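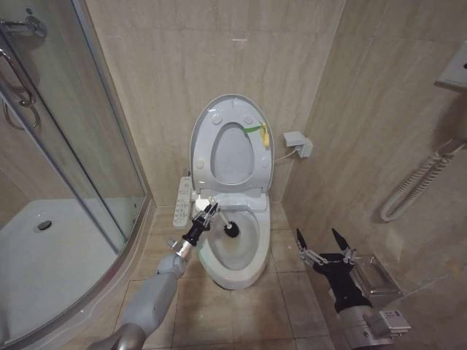
**Ticket 174: phantom water use overnight, Hokora units, ground floor**
Opened by: Izzati Sinaga
Opened: September 19, 2026
Product: Kuvow clip-on pulse reader, feeding Urkurel (self-hosted)
Status: solved, leaving it open until the parts question at the bottom gets an answer

Hi all! First ticket from me, and I've written it up as I went because I was having far too much fun to stop. Sorry for the length. If you only want the fix, skip to the entry called "The tap trick".

## What I'm seeing

Urkurel says the unit used 86 litres between midnight and five in the morning. Everyone was asleep. No irrigation, no dishwasher on a timer, no ice maker in the fridge. The graph isn't a flat line like you'd get from a dripping tap, it's little clusters of pulses, then nothing for a while, then another cluster. Really pretty if you zoom in, like birdsong on a page.

Daytime numbers look high too, but it's harder to tell with people home.

## What I have

- Kuvow reader clipped over the face of the water meter, out in the pit by the front path
- Urkurel running on an old laptop in the hall cupboard, reporting interval set to 60 seconds
- One pulse equals one litre, set in the channel page and double checked against the sticker on the meter
- Electric storage hot water, outside on the south wall
- Copper pipe as far as I can follow it

Same reader worked beautifully at my sister's place in Pant, so I trust the hardware. She had it on for a whole summer and caught a split hose with it.

## Log

### Meter by eye

Did the oldest test there is. Photographed the dials last thing at night, photographed them again first thing in the morning, nobody to use any water in between.

The dials had barely moved. Two litres! Urkurel had logged the full overnight figure for the same stretch. So right away we have the meter and the reader disagreeing, and the meter is the one the bill comes from. I was so pleased with this that I forgot to put the lid back on the pit and had to go out again in my socks.

I still wanted to know where the two litres went, so I carried on inside.

### Toilet cistern

The usual suspect. Food colouring in the cistern, left it alone with no flushing, then looked in the bowl. Clean as anything. Did it a second time with more colouring in case I'd been stingy. Still clean.

Also listened for the fill valve topping itself up. You can hear one of these from the next room if it's letting by, a short hiss every so often. Nothing. I put a dry square of toilet paper against the back of the bowl under the rim, which is a lovely old plumber's test for a slow weep, and it stayed dry.

Toilet ruled out.

### Shower, basin, kitchen, laundry

Dry paper towel under every joint I could reach, and a cup under each spout. The laundry tap gave me a small puddle in the cup by morning. New washer, fixed, and I learned how to pull a tap apart, so thank you to whoever wrote the tap page on the wiki! The drawing of the washer the right way up saved me.

That tap would explain the two litres nicely. It doesn't come anywhere near the number Urkurel is showing.

### Shutting off the house

Closed the isolation valve on the house side of the meter before bed. If the reader was making pulses up out of thin air, I'd still see them.

Flat line all night. Not one pulse.

This threw me, I'll admit. With the valve shut the reader is silent, and with it open it counts water that the dials say never went through. So it isn't electrical noise, it isn't the laptop, and it isn't a bad cable. Something real is happening at the meter when the house is connected to it.

### Blaming the software anyway

Before going further I did the boring things, so you don't have to ask:

- Updated Urkurel to the current release
- Deleted the channel and made it again
- Changed the debounce setting up and down
- Swapped the cable end for end
- Moved the laptop off the shelf with the cordless phone base on it

No change from any of it. Debounce did nothing at all, which I now think was a clue. Debounce gets rid of pulses that arrive too close together, and these were arriving at a perfectly sensible pace.

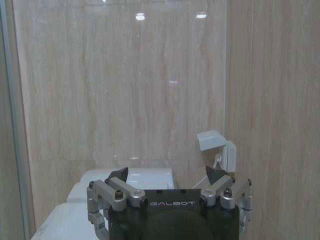
### Lining it up with the hot water

I had the electricity channel going in Urkurel as well and had never thought to put the two on the same graph. Do this! It's under Compare and it's brilliant.

The clusters of phantom pulses sit right on top of the hot water element coming on. Element on, cluster. Element off, a few more, then quiet. All night long. The daytime ones match too once you take out the real use.

I went and stood by the tank for a bit and had a think. When water heats up it takes up more room, and it has to go somewhere. Some of it comes out of the relief valve. If there's no non-return valve stopping it, some of it pushes backwards, down the cold pipe and out towards the street. Then the tank cools off and it all comes back again.

So a small slug of water goes backwards through the meter, then forwards again. The dials turn back and then turn forward, and by morning they read the same as they did the night before. The Kuvow reader can't tell which way the wheel is going. It just sees the magnet pass by. Backwards counts as water used, forwards counts as water used.

Every bit of that fits with the valve test. House shut off, nowhere for the water to push to, no movement, no pulses.

### The tap trick

I wanted proof before I paid for a plumber. Crouched at the pit with a torch and had my neighbour switch the hot water on at the board (I'd run a long hot shower beforehand so the tank had plenty of heating to do).

The little red star wheel on the meter turned the wrong way! Slowly, with tiny stops, but clear as day. I actually cheered. Then I had the kitchen cold tap opened to a thin trickle, and the wheel swung round and ran forward properly, and for as long as the trickle was on, Urkurel and the dials agreed to the litre.

With the tap closed again, back it went.

If you think you've got this fault, that's the test I'd do first. You need a hot tank that wants heating, someone at the switch and someone at the meter, and a bit of patience. Please don't go poking at the relief valve or anything on the tank itself, leave that to a licensed plumber.

### Fix

Plumber came and found an old non-return valve on the cold feed to the tank with its spring gone soft. She fitted a new one, checked the relief valve was opening as it should, and let me keep the old one, which is on my windowsill. You can push the flap with your little finger and it just stays there.

One thing she was firm about: once a non-return valve is working, the extra water has to leave by the relief valve, so expect a drip from that pipe while the tank heats. That's normal. Mine drips into a pot of mint now and the mint is thrilled.

### After

Overnight graph is flat. Dials and Urkurel match in the morning. I keep opening it on my phone to admire it.

## Settings I've ended up with

- Reporting interval: back to 60 seconds (I'd had it shorter for the testing, and the graph gets very busy)
- Debounce: default
- Overnight alert: on, one litre between midnight and five
- Electricity channel pinned next to the water channel, because I can't go back now

## Things that would help the next person

1. A line on the Kuvow page of the wiki saying the reader counts in both directions. I read that page twice and there's no mention. Happy to write it if someone gives me edit rights.
2. A note in the leak guide to compare the dials with the reader before anything else. I did it first by luck, and it would have saved me a lot of worry if I'd known what a mismatch meant.
3. Could Compare be shown on the main screen? It's hidden two menus down and it's the best thing in Urkurel.

## Still open

Is there a version of the reader that can sense direction? I've seen a mention of a two-magnet one in an old thread but the link is dead. I don't need it any more, but the upstairs unit has the same kind of tank and they've asked me to set them up as well. If their valve is as tired as mine was, I'd love to be able to show them the backwards flow on the graph.

I've attached the exported logs for the night with the valve shut and the night with it open, in case anyone wants to play with them. The channel names are a bit silly, "wet" is water and "zap" is power.

Izzati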